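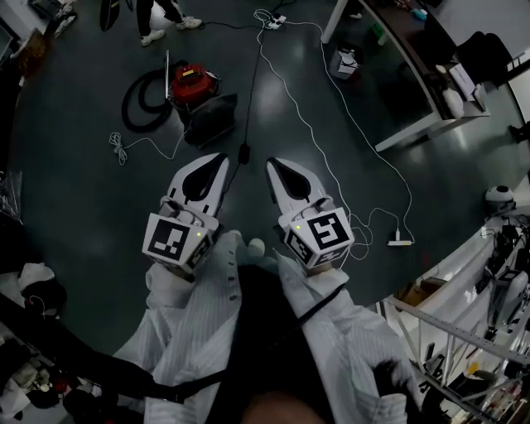 Floor cleaning in shared workrooms is usually planned by area: the larger the open floor, the longer the job is expected to take. Our project group tested whether loose power cabling is a better predictor than area. The study room in Eltundale House was chosen because its floor is used for both storage and power supply. In the starting layout, a white power strip lies directly on the dark green floor with several thin white cables branching from it, and one long white cable runs loosely across the floor to a second, smaller strip. A loosely coiled cable takes up another patch. The red canister vacuum is kept on the same floor with its black hose coiled beside it, so the cleaning tool is itself one of the items that must be moved before cleaning can begin.

1. Purpose and scope

The project had two goals. The first was to measure how much of the total cleaning time goes to handling cables and hose. The second was to propose a layout that lowers this share without new wall outlets or any change to the building wiring. Furniture, lighting and noise were left out. Dust quantity was also left out after a trial weighing of the vacuum bag gave results too small for the scale we had.

The work was done by Anouk Jansen (measurements), Vicente Ibarra (layout drawings and cable routing) and Fenna Michiels (data handling and this report). Ayman Aoun supervised the project.

2. Terms used

Handling time is any time during a cleaning run when the nozzle is off the floor or standing still while the operator moves a cable, a strip or the hose. Nozzle time is the rest. A crossing is a point where a cable on the floor cuts through a straight pass of the nozzle. A loose coil is spare cable that has been gathered but not tied.

3. Method

The floor was divided with masking tape into strips parallel to the long wall. Each strip was one nozzle width plus a small overlap. The tape was removed after the start and end points had been marked on the baseboard, since the nozzle lifted the tape edge in the first trial.

We made 11 cleaning runs in the starting layout and the same number in the revised layout. The operator was the same person in all runs. A second person timed the run with two stopwatches, one for total time and one for handling time only. The floor had to be covered once in full, including the area under the cables. Pushing a cable ahead of the nozzle was not allowed. Each cable had to be lifted or moved aside and then put back where it had been.

Returning the cables exactly was harder than expected. A cable with no fixed points does not settle in the same curve twice. We accepted a run if both ends were on their marks and the cable stayed within the same strips of floor as before.

4. Starting layout

Three features were recorded as likely causes of handling time.

The power strips rest on the open floor. The operator cannot pass over them, and lifting one pulls on everything plugged into it. In the trial runs, the usual response was to clean up to the strip from both sides, lift it with one hand, and clean the spot with the other. This was slow and left the hose twisted.

The long cable to the second strip has more length than the distance requires. The extra length forms bends, and each bend can produce two crossings where a straight cable would give one or none. Shortening the path matters more than moving it.

The loose coil covers a small area but takes more time than its size suggests. When picked up it opens, and it has to be gathered again before it can be set down.

5. Revised layout

The first power strip was moved to the wall and fixed to a removable board at baseboard height. The board came from the workshop and was painted to match the wall. The long cable was routed along the edge of the floor in a clip-on channel (Hivley, narrow type), with the spare length folded and tied behind the board. The second strip was placed on a shelf. The loose coil was tied with two hook-and-loop straps and hung up.

The vacuum was given a parking place by the door with a hook for the hose. Liesbeth Dijkstra of the building office approved the hook on condition that it be mounted on the existing coat rail and not screwed into the wall.

One change was made after the second run in the revised layout. The channel had been placed with its opening upward and collected grit. It was turned so that the opening faced the wall. The two runs made before this change were repeated.

6. Results

Mean total time in the starting layout was 332 seconds. Mean handling time was 78 seconds, or just under a quarter of the total. Most of it fell in the strips of floor crossed by the long cable. Handling the hose was a smaller part, and it went up whenever the canister had to be pulled around a power strip.

In the revised layout, mean handling time fell to 5 seconds, all of it spent freeing the hose. Nozzle time did not change by more than the spread between single runs. Floor area was the same in both layouts, so the difference cannot be assigned to area.

7. Sources of error

The operator knew the purpose of the test. The operator also became faster over the series, which favors the revised layout because it was tested last. Alternating the layouts would have corrected this, but mounting and removing the board between runs took longer than the room booking allowed. The switch between the two stopwatches depended on the timer's judgment in cases where the nozzle slowed down without stopping.

8. Recommendations

Floor cables in the room should be shortened or tied before they are rerouted. Power strips should be kept off the open floor. The clip-on channel should be opened and wiped once per term. A further group could repeat the test in a room with fixed desks, alternating the two layouts by run, and record the hose separately from the cables.

The layout drawings and the run sheets are in the project binder, under Appendix B.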